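Bags, Boxes and the Back Table
Posted May 6, 2019 by Uliana Boiko

Welcome to the packing pages! I have been meaning to put up a gallery since January, when we cleared out the long cupboard at Zindside and found more than 60 plastic bags stuffed inside one another, and here I am at last with the first page of it. If you came over from the old Kravets album, the captions there are still up, and I will move them across when I have an evening free (do be patient with me, I type slowly and I like to chat).

People write to ask me which bags I like best, and my answer changes with the season. For small parts and odds and ends I reach for the thin, see-through kind, the sort with a little bit of blue in it, as you can tell what you have without opening every last one. They crinkle something awful, and they puff up with air if you close them in a hurry, but they weigh next to nothing and they squeeze into any corner of a box. Thicker ones are lovely for the cellar - I keep a roll of those at Olach.

My own habit is to gather the top in one hand, hold the side with the other, and give the neck a good twist before reaching for a tie.
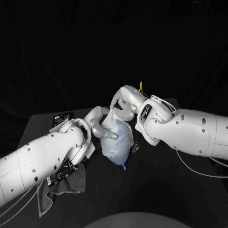
A twist like that will do for a short trip down the hall, though for anything going on a shelf I add a tie and a paper tag with the box number. Box 1283 is the one I am working through at the moment, and it is slow going.

Next page: the string drawer at Skoltis, and my favorite paper tags.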